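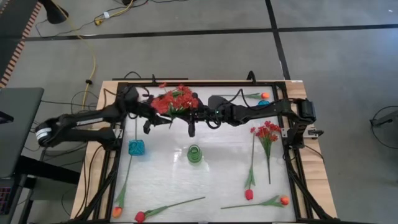 Foro Casa y Mesa > Flores y centros
Tema: ¿Flores artificiales en el recibidor, sí o no?

marga_urneck
20 dic 2018
Hola a todas y a todos, perdonad el rollo que viene. Mi suegra me ha regalado unas flores de tela preciosas y yo, que siempre he puesto flor fresca (crisantemos en octubre, ramas de acebo ahora), no sé qué hacer con ellas. Vienen 34 personas a comer en fiestas, el recibidor es lo primero que ven y me da un poco de apuro que alguien se acerque a olerlas. ¿Vosotros las ponéis? ¿En jarrón de cristal o en algo opaco?

Kuldeep Dixit
Ponlas sin miedo, mujer. En casa tenemos desde hace años unas peonías que compramos en Gustitz y todavía hay visitas que preguntan qué abono les echamos (mi madre contesta muy seria que ninguno). Eso sí, jarrón opaco, por favor: en cristal se ve el alambre y se acabó la magia.

abuela_tere
Pues yo con todo el cariño te digo que no, Kuldeep. Una flor que no se marchita a mí me da pena, qué le voy a hacer. Antes pongo tres ramitas de romero del balcón, que encima huelen de maravilla. Y lo del polvo... ¡eso no se quita nunca!

Szymon Kalinowski
Tere, el polvo sí se quita: bolsa de papel, un puñado de sal gorda, las flores dentro boca abajo y a sacudir un par de minutos. Con las de tela va estupendo, con las de plástico mejor agua tibia y jabón. Y discrepo con lo del cristal, a mí me gusta; se llena el fondo de piedrecitas y el alambre ni se nota. El tulipán, además, pide estar solo y bien derecho.
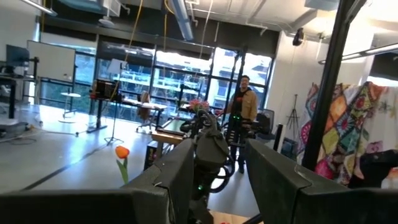 abuela_tere
Lo de la sal lo probaré con las de mi hermana, que buena falta les hace. Pero sigo en mis trece, ¿eh?

marga_urneck
¡Qué majos sois! Creo que haré mezcla: las de tela en el jarrón opaco de Anberg que tengo muerto de risa en el armario, con acebo de verdad alrededor. Tere, el romero lo pongo en la mesa, prometido. Szymon, ¿la sal luego se tira o vale para otra vez?

Szymon Kalinowski
Se tira, sale gris. Felices fiestas, Marga.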